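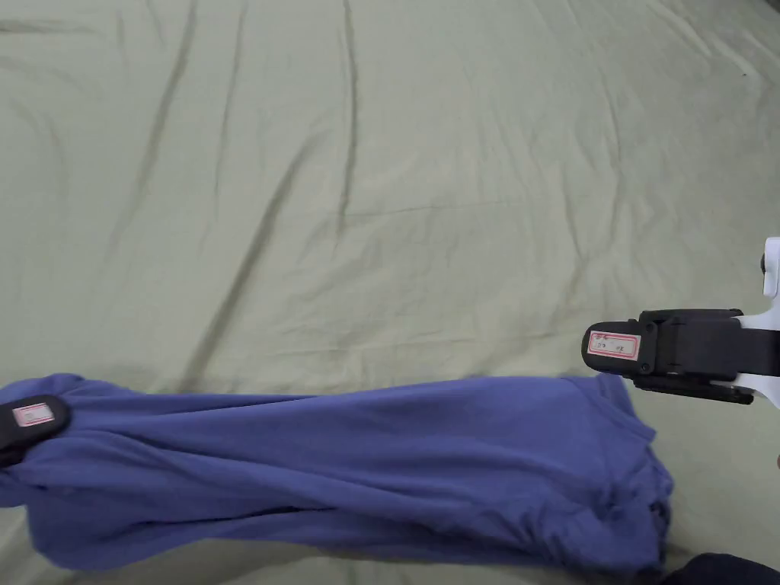 Todor Vidmar wrote on Friday:

> Can I put in a word for the people who still fold on the bed? Everybody
> on this list keeps recommending tables and folding boards and I don't
> have room for either. My problem is the shirts that come out of the wash
> twisted up like rope. I shake them, I lay them down, I pull at the hem,
> and I still end up with a lump at one end. Then I fold the lump. How do
> the rest of you get them straight before the first fold? Or do you just
> live with it?
>
> Todor

Hi Todor, and hi everyone,

Bed folder here too, for 19 years now, and I'm not ashamed of it! I had a table for a while (one of those drop-leaf things, a Vundholm, took up half the hallway) and all it ever did was collect mail. The bed is the right height for my back and it's big enough for the piles.

So, the rope shirts. I think pulling at the hem is where it goes wrong for you. If you pull from one spot, the twist just travels down to the other end and sits there, and that's your lump. What I do is pick the whole thing up by two points as far apart as I can get them, usually a shoulder and the opposite side of the hem, or both shoulders if I can find them, and stretch it between my hands over the bed until the top edge goes straight. Let the middle hang. Don't fuss with it yet. A little snap, then lower it so the loose part touches down first and the edge you're holding goes down last. Nine times out of ten the sleeves come out on their own.

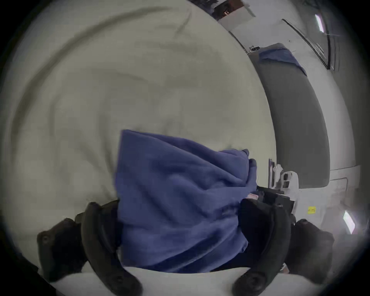 Josiane Guérin wrote back to me off-list that finding the corners is the whole battle, and that she does it by feel, running a thumb along the seam until it turns. I tried it her way last night and she's right, it's quicker than turning the shirt over and over looking for the label. It works on pillowcases too. It does not work on my husband's old Besnard work shirts, where everything is a seam.

Another thing, and I know Todor didn't ask. Smooth the sheet before you start! A wrinkled sheet grabs at cotton and you end up dragging the sheet along with the shirt, and then you're straightening two things. I just run my forearm across it once or twice. If the bed has a fitted sheet on it that's gone baggy (mine has, it's been through the wash 363 times by the feel of it), tuck the slack under on your side first.
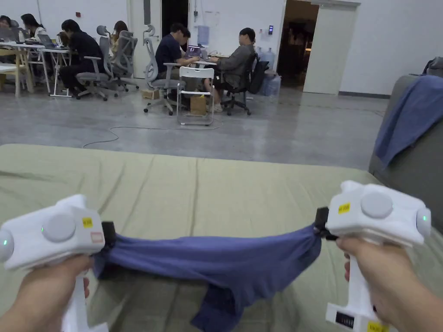 For dark blues I'd also say do them by daylight if you can, or at least next to a lamp. I have 14 navy T-shirts in this house between three people and under the bedroom light I can't tell inside out from right side out. I've put them away wrong more often than I'd like to admit, and then I hear about it at seven in the morning.

Folding itself, I keep it dull. Sides in, sleeves back, bottom up to the collar, then in half once more if it's going in the 2 shallow drawers. I gave the standing-up file method a try after the long thread in August and it lasted until somebody pulled one out from the middle. The pile is fine. The pile and I understand each other.

Does anyone still have the handout from the Floltcombe linen day, the one with the fitted sheet drawings? I lent mine out and it never came home. I'd be glad of a scan, even a crooked one. And Todor, try the two-point hold on a big T-shirt first, since the little ones don't give you much to hang on to, and let us know how it goes.

Off to strip the beds.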